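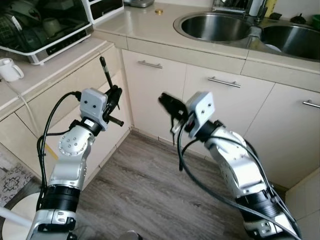

Countertop dishwasher in a very small kitchen: where does everything else go?

Posted in Kitchens & Appliances

pennywhistle40
I have a short run of cream lower cabinets with a beige countertop, and until June I thought of it as a counter. Then I bought a countertop dishwasher. It is white, it has a dark tinted glass door so I can watch my own bowls, and it has eaten the left end of the kitchen. Behind it there's another appliance, and behind that a smaller one, like a family lining up for a portrait. My mug lives on whatever is left.

Two things I'd like help with. First, is it bad to keep stuff parked right behind and beside the machine? Second, there's a white cable running down the side of the cabinet to the floor and I'd like it to stop doing that. I rent, so no drilling. Budget is 50 dollars, or 40 if you ask the other person who lives here.

Studard_Steve
Get rid of the dishwasher. I washed by hand for years and never had a cable problem.

gravyboat474
Ignoring the above, with affection.

Check the manual for the clearance it wants at the back and sides, and go by that number even if it hurts. Mine vents steam when it dries, and I had a toaster next to it that came out of every cycle looking like it had been to the gym. Anything with a plug or a crumb tray should move. If you can't move it, at least pull it away before you start a load and open the door all the way when it's done.

As for what goes where, be ruthless about how often you use each thing. Coffee every morning, fine, it stays out. The waffle maker you were given can go in the cabinet with the roasting pans and think about what it's done. I put a narrow rolling cart at the end of my cabinets and got back enough space to chop an onion, provided it's a modest onion.

For the cable, stick-on clips. I used the Fikix ones. Wipe the cabinet with rubbing alcohol, let it dry, press each clip on and leave it overnight before you put any cord in it. Run it down the back corner where you don't brush past it. Warm the clips with a hair dryer when you move out and peel slowly. Don't use an extension cord for the dishwasher itself, whatever else you do.

tinroofs
Clips are good. The Pronix ones fell off mine but I didn't clean the paint first so that's on me.

Also move the mug. Anything near that cord will get yanked off eventually. Ask me about my gravy jug.

pennywhistle40
Mug moved. Clips ordered. The waffle maker has been spoken to.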